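I set 16 minutes aside to clean the corner where the worktop meets the blue tiles. May does this to me. I had just read a very stern article on a site called Dornirel about the hidden life of desks, and I went in feeling superior, as I wipe mine down regularly. In the middle, mostly.

Corners are another matter. There are crumbs in mine of no known nationality, and dark spots in the seam under the grey strip that I have decided to call grout until somebody corrects me. I also met a small bent bit of metal, like a staple that had given up, and a yellow-orange cross drawn straight on to the white top. X marks the spot, presumably. I've scrubbed at it twice with the Astton spray, and all I have to report is that the spray smells of pears.
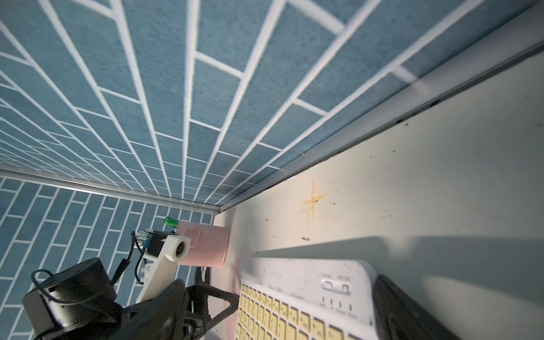
The corner, with cross. Treasure not included.

Having started, I moved on to the keyboards, plural. I would like to say I collect them, but I think collectors dust. They are all white, or were sold to me in that spirit, and I keep promising to get down to 2. Then I think of the day one might die, and the shelf at Lüthi with nothing on it but the clicky sort, and I put them all back.
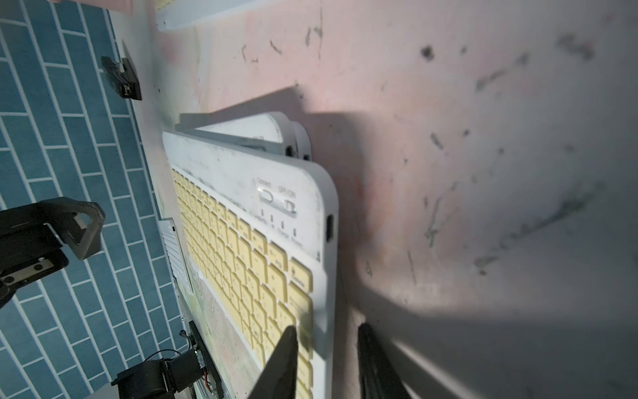

Page last changed: May, 16:02

The one with the pale yellow keys is my favourite - it's wireless, it has a proper sliding switch marked OFF/ON, and a separate button for Connect, which I press when I'm cross. The casing is scuffed and a bit grimy round the edges. I have a Heroreo brush for that, still in its packet.

Next job is the pinkish-white wall behind, which has smudges all over it. I'm giving that 60 minutes and a biscuit.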